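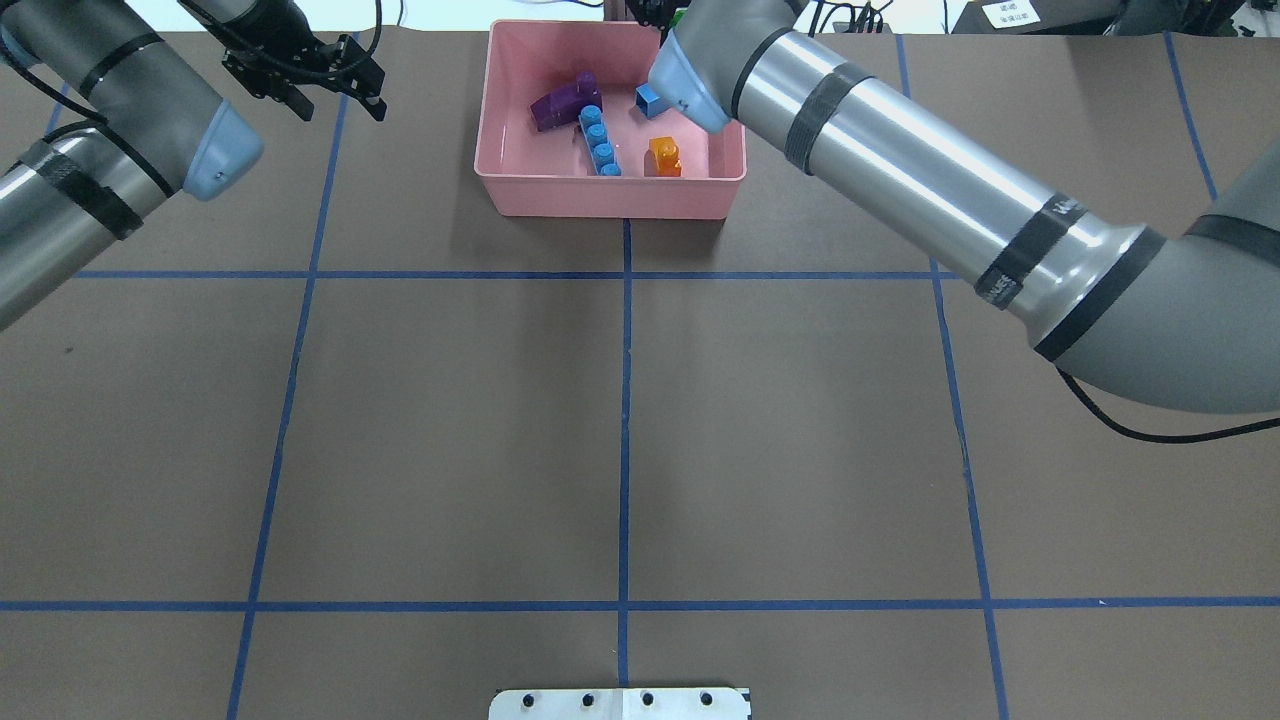
12/2/07

I have been reading organizing advice since October and I am not convinced by most of it. The latest thing going around is the taped table. You take painter's tape, you lay out squares on a tabletop, and the mess is supposed to sort itself out because every toy now has a place to be. One woman on the Clerow parenting board swears it cut her cleanup time to two minutes. Her kids are apparently very different from mine.

I tried it anyway. Blue tape, brown table, one afternoon. I told myself I'd measure and then I didn't measure, so the lines wander. The one on the left leans. If you are the kind of person who will be bothered by a leaning line for as long as it is stuck to your furniture, get out the yardstick, or better yet don't start.

What I wanted to know was whether the squares did anything. After 14 days my answer is: a little, for a while, and mostly for me. The first couple of evenings the kids went along with it. Blocks in one square, crayons in the next, the plastic animals lined up along the tape like they were waiting for a bus. By the end of the week the squares had become roads, and then a parking lot, and then a disputed border. I'm not complaining, they played at that table more than they had all fall. But they weren't putting anything away.

The bin is another story. It's a pink plastic one with no lid, and it lives at the far side of the table in the middle. Blocks go in it. That is the entire system. Purple, orange, blue, long ones, little cubes, see-through ones, who cares. I had a phase of sorting by color (a Nolte drawer set, 30 dollars, eight little drawers) and what I got for my money was eight little drawers to dump out instead of one. It's in the basement now with screws in it.

The advice people don't like one big bin. They say children can't find what they want in it. My experience is that children don't want a particular block until somebody else has it. And when there are only a few blocks in the bottom, you can see every one of them without digging, so I've come around to keeping most of the set in the closet and putting out a handful. The blue cube still goes missing about twice a week. It's the smallest one and I suspect it always will.

Some notes on the tape, for anybody determined to try this.

The cheap roll from Undon Hardware didn't stick at the ends and got picked at right away. The pricier roll stuck fine. I can't say how it will come up after a few months and I don't trust the label, which promises 90 days. I pulled a bit from one corner to check and saw no mark, but that had only been down a week.

Lay the long strips first, all the way across, then the ones going toward you. I went back and forth and ended up with a bump where two pieces overlapped crooked. Small wheels catch on it. I was informed of this loudly.

Don't make the squares small. Everything I read said small. A kid's elbow takes up a whole square by itself.

I also keep seeing the claim that the grid "teaches spatial thinking." The Tirkolton catalog says so about a play mat with lines printed on it, which they would love to sell you. Maybe it does. I'd like to hear how they found out. Mine learned to say "you're over the line," and they learned it fast.

So the tape stays up through the holidays, mainly since I don't feel like peeling it. The bin stays for good. If I had it to do over I'd buy the bin, skip the drawers, and think hard about whether the table needed lines on it at all. Next up is the coat closet, and there's a thing with numbered hooks people keep telling me about. I have my doubts about that too.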